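# Soft Blocks, Hard Desks

Foam number blocks were made for the playroom floor. They have been turning up on office desks for some years, as counters, as markers for whose turn it is to chair a call, or as something to handle during a long phone meeting. For this feature the desk accessories section looked at how they behave on a smooth white work surface with a fabric divider behind it, the arrangement now common in shared offices.

Foam has three practical points in its favor. It makes little noise when dropped, it does not mark a painted or coated top, and it weighs almost nothing. The last of these is also its main fault. A light block moves when a sleeve touches it, and a stack of light blocks moves sooner.

## Color and legibility

Dark characters on a saturated face read well across a room. Yellow-orange gives the strongest contrast with a dark numeral. Purple is weaker, and a thin stroke on purple is hard to read in low light, so the character should be bold and fill a good part of the face. Spacing matters too. Two blocks pushed together read as one number, while a clear gap lets each stand alone.
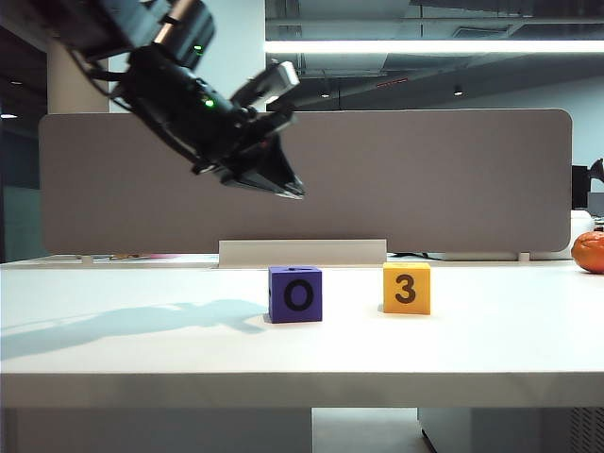
## Stacking

The Ondimell guide to soft desk goods, a booklet that runs to 18 pages, treats stacking as a question of overlap. If the center of the upper block lies over the top face of the lower one, the stack stands. In practice the margin is smaller than the geometry suggests. Foam compresses at the edge, the upper block tilts toward the overhang, and the tilt carries its center farther out. A small offset to one side is harmless. An offset near half the width is not.

Size should be considered before color. Blocks sold as a matched set are seldom identical, and cutting tolerances on soft foam are wide. The usual advice is to put the larger block at the bottom. With a difference of a few hundredths of an inch the order makes no practical difference, and the user may as well choose by which number needs to be on top.

Faces need some attention as well. A cube has six, and makers fill them in different ways: a single digit, a pair of characters, an arithmetic sign beside a digit. When a stack is used as a display, the lower block should be turned first and the upper one set to match. Turning the lower block afterward usually means lifting both.
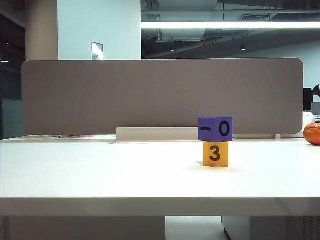
The Trurnside catalog lists single blocks by the piece and in cartons of 100, with a separate line for blocks that carry signs. Pevness sells mixed bags of 137, an awkward count that follows from its character set. Buyers who need only a few digits will do better with singles.

## The surface

A divider raised on short feet leaves a gap at desk level. The gap is useful for cables and for wiping the top in one pass, but small items travel through it. Before ordering, measure the gap and compare it with the smallest block in the set. A cable box set along the back edge closes part of the opening.

Clean the foam with a damp cloth and let it air dry. Solvents lift the printing. Ríos, which supplies offices with 600 desks or more, recommends that blocks be stored in a single layer, as long pressure in a full drawer leaves a dent that recovers slowly or stays.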